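### 3.2 The snack table task

For the course project, our students wanted a job that anyone who has ever packed a lunch would understand, so they settled on filling a tray with food picked from a crowded table. Team Urkach, led by Beryl Bunting, spent many happy evenings on the sandwich alone — a soft thing to grip, and an awkward shape besides. Each team was allowed 16 practice runs before the scored trials (Figure 9). 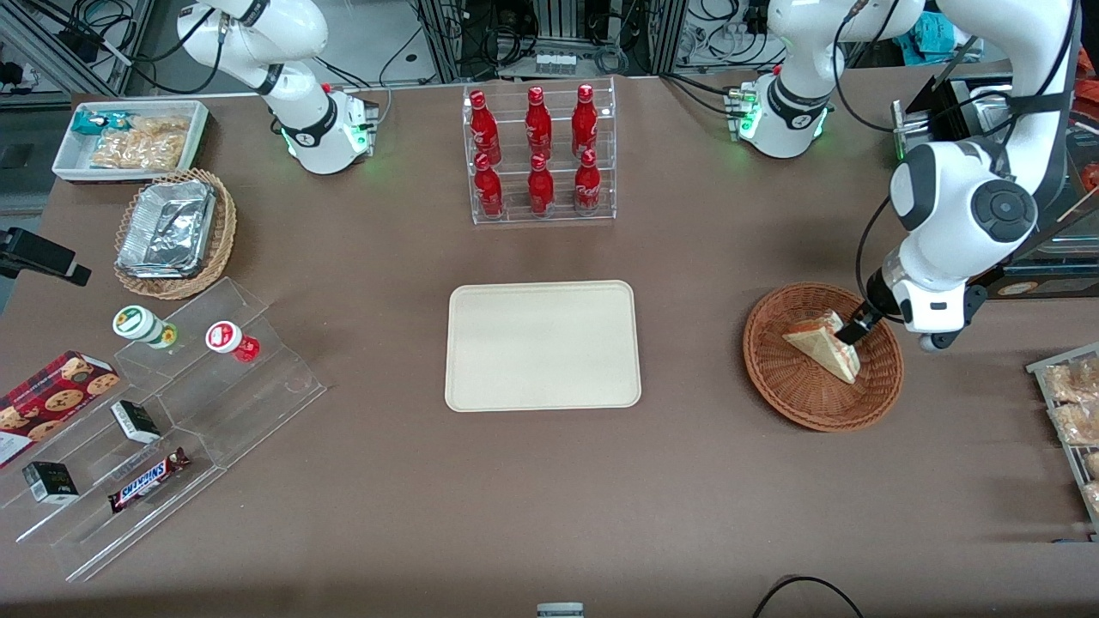
**Figure 9.** The left arm grips a sandwich in the wicker basket; the tray is still empty.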